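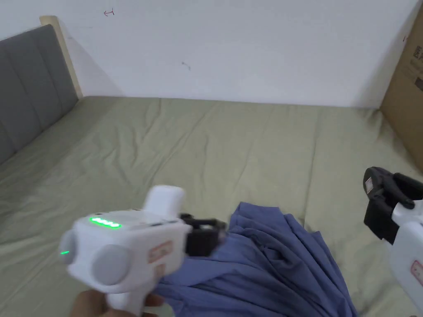
Zosdale Laundry Notes – README

Welcome, and thank you for stopping in! Zosdale is a small collection about folding clothes on a bed, the way most of us do it at home when the table is covered in mail. It grew out of the older Jisari folder, which was mostly towels, and I have tried to keep the same friendly layout so that nobody has to learn it twice.

There are 19 folders, one for each folding session, and every folder has 3 short text files: garment, surface and steps.
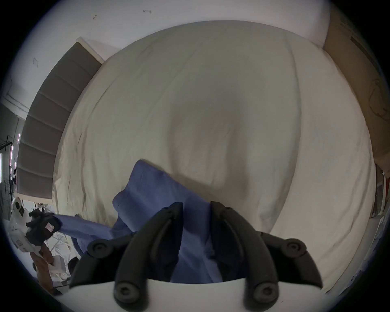
The surface file is the one people skip, and I do wish they wouldn't. A soft bed swallows a small fold, and a sleeve you thought was flat can creep back up while you are busy with the hem.
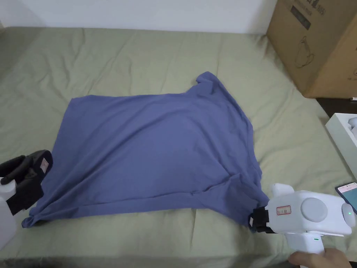
Shirts have the longest steps files, and I went back and forth on when a shirt should count as "laid out." In the end I settled on a generous rule – the body has to be open and mostly flat, but the rest may still need work. The periwinkle T-shirt on the sage-green sheet passes, even with its neckline bunched up and the hem doubled over.

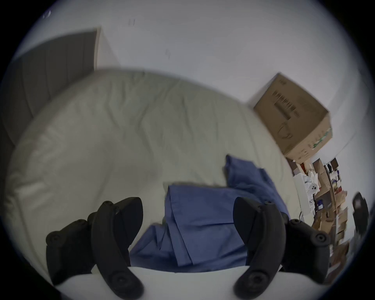 Please use "heap" for anything not yet opened up. Keane, the older word list, had four different words for this and I could never remember which was which. Blue cloth bunched in layers on a pale mattress is a heap, even when you can make out seams and hems in it.

The Fatlow word list is in version 2 and replaces Keane.

Last updated: June
2 comments | 19 shares
Contact | © Zosdale | Back to top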